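The Picture Frame Problem
Teaching software to tidy a living room is mostly a matter of arguing about timestamps

I spent most of my first morning with the Udon team watching a progress bar. I'd been promised robots, and what I got was Ronaldo Macaraeg in his socks, eating crackers over a keyboard and muttering at a column of numbers that all looked the same to me. "See that?" he said, pointing at two of them. I did not see that. "The fingers closed before the fingers closed," he said, and went back to his crackers.

It took me the rest of the week to understand what he meant, and I'm going to try to get it across faster than he did.

Udon is a piece of control software. It takes in pictures from a camera mounted near a pair of gripper fingers, and it puts out small movements: forward a little, down a little, twist, squeeze. It does this over and over, and if all goes well, at the end of it a household object has gone from one place to another. The company behind it, Lacson, is small enough that everybody fits around one lunch table, and they've picked what may be the least glamorous target in all of robotics, which is putting things away. Cups, pens, remotes, picture frames. The stuff that piles up on the side table next to your couch (and mine, oh boy, and mine).

What hooked me was how they teach it. There's very little in Udon that a person wrote down as a rule. No line of code says "a picture frame is thin, so grab it by the edge." The software learns from recordings of people doing the chore with a gripper in their hand, the camera looking out over the fingers. You squeeze, the fingers squeeze. You carry the frame over to the drawer, and the camera carries the whole messy trip along with it. Each trip is called a demo, and the team wants 2,000 of them before they train the next version.

I did 5. They were bad! I kept turning my wrist the way I would with my own hand, and the frame would swing around like a barn door. Marilou Estrella, who runs the data side, watched me whack the edge of a table and told me very kindly that they'd keep that one in a separate folder.

Marilou is the person who decides what counts. Her opinion, and she has it loud, is that a clean room makes for dumb software. When Udon was young the team recorded everything at a bare desk with a gray cloth behind it. The early model was terrific at that desk. Then they took it to an apartment in January and it reached for a shadow. It reached for a lamp cord. It reached, with great confidence, for Ronaldo's shoe.

So now they record in rooms that look like rooms, with furniture and daylight and cords on the floor and people standing wherever they happen to be standing. The software has to figure out that the frame between its fingers matters and the sneakers don't, and the only way it gets there is by seeing a whole lot of sneakers. 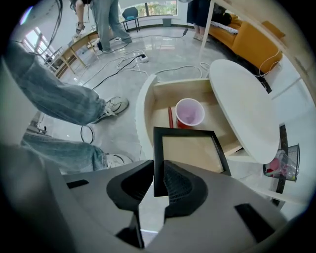
The frame task has a name in the code, "thin_upright," and it's the one everybody groans about. A cup is forgiving. You can come at a cup from nearly any side and be off by a bit and the fingers will find it anyway. A frame seen from straight above is a line, and a line doesn't tell a camera much about how tall it is, or how far away, or whether it's leaning. Marilou had me stand on a step stool and look down at one with an eye shut, and I'll admit I misjudged it by a good inch.

Then there's the place it's going. Open storage is a nuisance when it already has things in it. Put a cup where the frame would like to lie down and you've turned a simple drop into a little planning puzzle: tilt first, then lower, or slide in from the side, or move the cup? People do all three. Ronaldo prefers the slide. Marilou is a tilter. Early on the software saw plenty of each and came up with its own method, a sort of average of the two, where it would start a tilt, change its mind and poke the table.

This is a real headache with learning from people, and I hadn't thought about it before. We're inconsistent. Ask two people to put away the same frame and you get two good answers, and halfway between two good answers there's often a terrible one. The newer Udon gets around this by making a guess at a whole short stretch of movement at once, picking one plan and sticking with it for a moment before looking again. Ronaldo described it as the difference between steering a car by staring at the hood and steering by looking down the road. I told him I liked that. He said he'd stolen it from his driving teacher.

Which brings me back to the numbers and the crackers.

The camera and the fingers keep separate clocks. Each picture gets stamped with a time, and so does each reading of how wide the fingers are open. If the stamps drift apart, even by a tiny bit, the software learns a lie. It sees a picture of fingers still wide open, paired with a reading that says they've shut, and it learns to shut them early. With a cup you might never notice. With a frame, the fingers close on air a hair above the edge, and then the arm sails off to the drawer holding nothing, and sets nothing down very gently. I watched it do this eleven times in a row. The gentleness was what got me.

Ronaldo had been chasing that bug for 3 weeks. He'd blamed the camera, then the cable, then the model itself. He'd retrained the thing overnight more than once, and in the mornings the arm would do precisely the same polite mime. The culprit was a tool called Vaten, which the team wrote to squash recordings down so they'd fit on a drive. Vaten was dropping the first picture of every recording and then sliding all the others up a spot to fill the hole. One picture! Everything after it was off by one, all the way to the end.

You'd expect cheering when he found it. There was a long breath, and then Marilou asked how many demos had gone through Vaten since the change, and it got quiet again. The answer was 500.

They didn't have to throw them out, thankfully. The original recordings were still sitting on a shelf of drives, and Jodton, which is their viewer, could be pointed at the old files to check them. I got to help with this part, and I think it's the most useful I was all week. Jodton plays the picture on one side and draws the finger width as a wiggly line on the other. You scrub along with your mouse till the fingers touch the frame, and you look to see if the line dips at the same moment. If it does, press G. If it doesn't, press B and feel a small thrill.

I pressed G for most of an afternoon. I got so I could tell who'd recorded a demo by the way it moved. Marilou comes in low and steady. Ronaldo overshoots and backs up, every time, and when I told him so he made me show him four of them before he'd believe it. He's a little worried now that the robot will overshoot too. (It does. I've seen it.)

I asked if they could just write a check to catch this kind of thing, and they both gave me a look, and then Ronaldo turned his monitor around. He'd written it the night before. It finds the spot where the fingers stop moving in the picture, finds the spot where the width reading goes flat, and complains if they don't match. It isn't long. It runs on every new recording the second it comes off the gripper, before Vaten gets anywhere near it, and it prints a rude word when it fails. Marilou has asked for a different word.

On my last day they loaded the retrained model and put a frame on the table, standing up, edge toward the ceiling. The arm came over it and paused long enough for me to start worrying. It went down, the fingers closed, and the frame came up with them. It got to the drawer, went for the tilt, and laid the frame in at a pretty sloppy angle with one corner sticking out.

Ronaldo said, "Tilter," and looked over at Marilou, who was already setting up the next one.

They ran it until lunch. It missed a few, and one of the misses was a new kind, where it picked up the frame just fine and then hung there over the table, not going anywhere. Ronaldo had it open in Jodton before I'd found my coat. When I left he was scrubbing back and forth over the same second of video, and he'd gotten out the crackers.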